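Features > Machines > Robot Learning

Teaching a robot with its own mistakes

The first thing Mizanur Rathnayake does when you walk into the Grundik lab is show you a robot failing. He has 1385 failures saved, all of them in simulation, and he's fond of them. He scrolls through the list the way some people go through vacation photos, stopping at the ones where the arm got so close!

For years the usual habit in robot learning was to throw these runs out. You collected good demonstrations, trained on them, and hoped the robot stayed near what it had seen. If it drifted an inch off course, it had no idea how to get back, and the drift got worse.

Rathnayake and his colleague Obaidul Barua wanted to know what was hiding in the trash. Their method, called Hastura, goes through a failed run backward and looks for the last moment when the job could still have been saved. It restarts the simulator at that moment and lets the robot try again, over and over, until something works. The rescue gets added to the training set, and the bad ending is dropped.
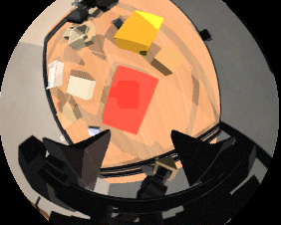 Finding that moment is the hard part, and it's where the work gets really fun. Go back too far and the robot just learns the easy opening moves it already knows. Stay too close to the failure and every retry is doomed. Barua's first version checked every step of every run, and it was painfully slow. The current one jumps back in big strides, then narrows in, a lot like flipping through a dictionary to find a word.

The tasks are plain ones: reach for a box, lift it, put it somewhere else. What makes them tricky is clutter. Boxes sit near other boxes, and a finger that comes in at the wrong angle can shove a neighbor and ruin the next move too.

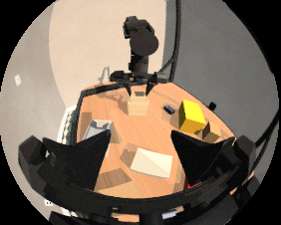 Adding a second arm nearly broke the whole idea. With two arms there are two possible culprits, and the last good moment for one may come well after the other has already blundered. Barua's fix was to rewind both together but retry them separately, freezing one arm's plan while the other explores. He came up with it at 2 in the morning and had it running by breakfast.

The results are lovely. On 114 test layouts the robot had never seen, the version trained with rescues finished more than twice as many as the one trained on clean demonstrations alone. It also moves differently. When a grasp starts to slip, it backs off, shifts a little and comes in again, and watching it do that for the first time is a thrill.

There is plenty left to do. Soft objects still give it fits, and the simulator is kinder than real life about friction. In August the pair will start moving Hastura onto real arms, where you can't rewind anything. Rathnayake already has a folder set up for the failures.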